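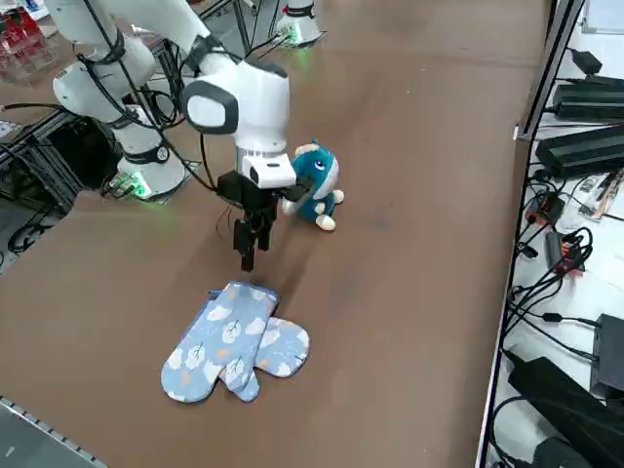
By the Adska maintainers. Last updated August 21, 2026

Adska recipe cards

Over 4000 home recipes, typed up from handwritten cards and saved as plain text. Each file holds one recipe. Spelling is left as written, including the Polish in the Urbańczyk box.

Folders

vuvano: baking, mostly yeast doughs
brera: soups, rice, sauces
urbanczyk: pickles and jams (no accent in the folder name)

Fields

title, source box, servings, ingredients, method, notes. Servings is blank where the card gives none. Oven settings stay in the unit on the card.

Known problems

In the brera folder, 23 cards have water stains over the method and are marked "partial". Cups and glasses have not been converted. Ten of the jam recipes appear twice with different sugar weights; both copies were kept in June.

Licence

Free to reuse with credit to Adska. Please send corrections with the card number.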